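Call for Participants: Help Us Write Ground Rules for Tabletop Robot Tasks

Posted June 2022

Hi there! I run the small practice-guidelines group at Puvport, and I'm looking for people who'd like to spend a bit of time arguing (nicely) about how robot arms ought to behave around small objects on a table. If you've ever watched an arm reach across a pile of blocks and found yourself muttering "go around, go around," you're exactly who I want to hear from.

We've been putting together a set of rules for simulated pick-and-place work. It's called the Dorinley Guide, and right now it's a draft with a lot of my own opinions in it, which is why I need yours. When does a gripper count as too close to something it isn't supposed to touch? How should a shared test table be laid out so two labs can compare results? What do you write down when a run goes wrong? People answer these differently from one lab to the next, and then we all wonder why our numbers don't match.

Most of our discussion is about simulated tables with one arm and a handful of simple shapes: red cubes, flat blocks, an orange bar. It doesn't sound like much, but put the fingers right down near two blocks that are lying side by side and you'd be amazed how fast a roomful of engineers can disagree.

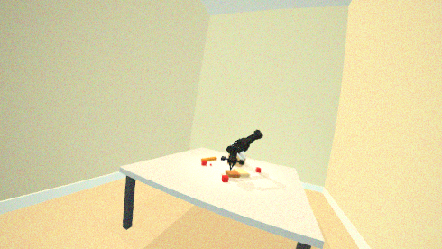
What you'd be doing

You'd join one of our reading groups, go through the draft, and mark it up. Be as picky as you like! I'd much rather get a grumpy note in the margin than a polite "looks good." After that you'd review a batch of 40 short simulated runs and score each one against the draft rules, using a scoring sheet I'll send you. Then we all get on a call and compare.

The sections that need the most work are:

Clearance. The draft has one distance for everything, and I'm pretty sure that's wrong. A cube sitting just to the side of the gripper is a different problem from one way out near the front of the table, and I'd like the rule to say so.

Small parts. We keep a tiny red piece on the table along with the cubes, and the draft barely mentions it. Does bumping something that little count as a contact? Does it count the same as bumping a cube? (I say yes. I've been outvoted twice.)

Leaning and raised pieces. Flat blocks are easy. A panel that's sitting at a tilt close to the base of the arm is another story, and I want a rule for how it gets described in the setup notes before anything moves.

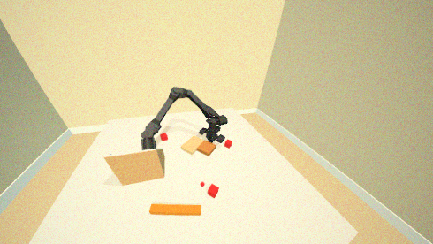
Who I'm looking for

You don't need a degree in robotics. I need people who've worked with arms, real or simulated, and I also need people who've written safety procedures, lab manuals, shop floor checklists, or any other kind of document that somebody had to follow on a busy day. Students are very welcome. If English isn't your first language, please apply anyway, as I'm trying to keep the guide in plain words and you'll spot the places where I've failed.

You'll need a computer that can play video, a decent internet connection, and 3 hours a week for the length of the project. You do not need to install a simulator.

The groups start in July. There are two of them, one run from our office here in Puvport and one run by our partners at Zerkham, and both meet online, so live wherever you want.

What you get

We pay $80 per completed review batch, plus the same again for the comparison call. Everyone who finishes gets their name in the guide unless they'd prefer to stay out of it. And you get a say in the wording, which I know isn't everybody's idea of a perk, but it's definitely mine.

One more thing about the scoring, as people always ask. Each run gets scored by 2 reviewers who don't see each other's sheets. The rule I care most about is the pause rule: when the gripper is up in the air and away from the objects, the log should say whether the arm is between steps or has stopped for a reason.

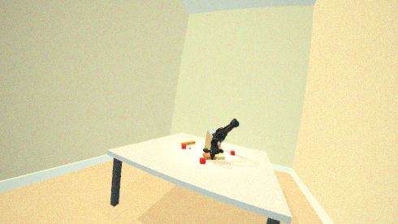 Plenty of logs leave this blank, and then a reviewer has to guess. I don't want you to guess. If the log doesn't tell you, mark it "not stated" and move on to the next run. We'll talk through all of those on the call, and they usually turn into the best part of it, because that's where missing rules show up.

How to apply

Send a short note through the Ghanem contact form (they handle our sign-ups) with "Dorinley reader" in the subject line. Tell me what you've worked on, which section you'd like to pick apart first, and what times of day you can make a call. No résumé needed, and please don't write a cover letter! A few sentences will do. I read all of them myself and I'll write back either way.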